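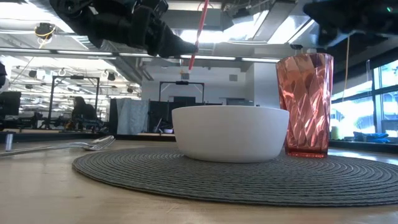

Stock fingers vs the Siltow soft pads on table-setting stuff: worth swapping?

galah_torque
Posted November 11, 2025

G'day all. We've been running a pair of arms on place-setting tasks (bowl, tumbler, cutlery, the usual) and I'm trying to decide whether to ditch the stock fingers on the Gerkunora grippers for a set of Siltow pads. Bowls and plates are fine with either. Cutlery is where it all goes pear-shaped. A fork flat on bare timber gives you bugger all to get under, and if you come in a couple of mil high you close on air.

So far I've logged 65 fork picks on each set, same controller, same start positions. Stock fingers dropped or missed 33 of them, soft pads only 4. Sounds like a slam dunk, but the pads grab the tabletop as they close and I've had to slow everything right down. Anyone found a happy medium?

mallee_mech
Were both sets run at the same closing speed? If you slowed it down for the pads and left the stock ones at full whack, you're comparing speeds as much as fingers.

galah_torque
Ah. Yeah, fair cop. Stock ones were at full speed. I'll redo them.

servo_sally
I'd leave the fingers alone and look at your cameras first! We went round and round on this in September, bought three kinds of pad, and the big improvement came from moving the wrist camera so we could see the gap between the fingertips. What's your view like?

galah_torque
Pretty decent I reckon, though the fingers hog the bottom of it. Grab from the right wrist:

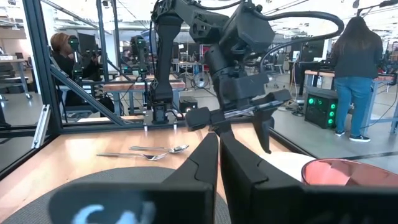

Right wrist view, other arm over the table, spoons by its base

servo_sally
Okay, that's better than ours was. You've got the gap, which is the main thing. I'd still tilt it a touch, that rounded left finger is eating a lot of table. And those spoons are catching a fair bit of light off the ceiling. Our depth estimates went silly on shiny cutlery until we put a diffuser up.

bitumen_bob
Disagree on tilting. You lose the far side of the table and then you're relying on the fixed camera for everything past the plate. I'd rather put up with a fat finger in view.

servo_sally
Depends how good your fixed camera is, Bob. Mine's rubbish lol

mallee_mech
Has anyone tried the Wikthorpe fingers? Thin metal nail on the tip, rubber behind it. They're $1,139 a pair, so I'm hoping someone else goes first.

bitumen_bob
Had a loan set. Brilliant on spoons, terrible on anything plastic and shiny. Scratched a tumbler to bits. I also had to retune the force limit in the Vávra controller and never got it to my liking.

galah_torque
Scratched tumblers would do my head in, ours is all diamond-cut plastic. Okay, plan is: stock fingers again at the slow speed, then a strip of the pad material on just the last bit of the stock tips. Will post the numbers once I've got them.

mallee_mech
Chuck some spoons in too please, not only forks. The handles on ours sit differently and it changes which end you want to go for.

galah_torque
Can do. Handle end or bowl end?

mallee_mech
Both, if you've got the patience.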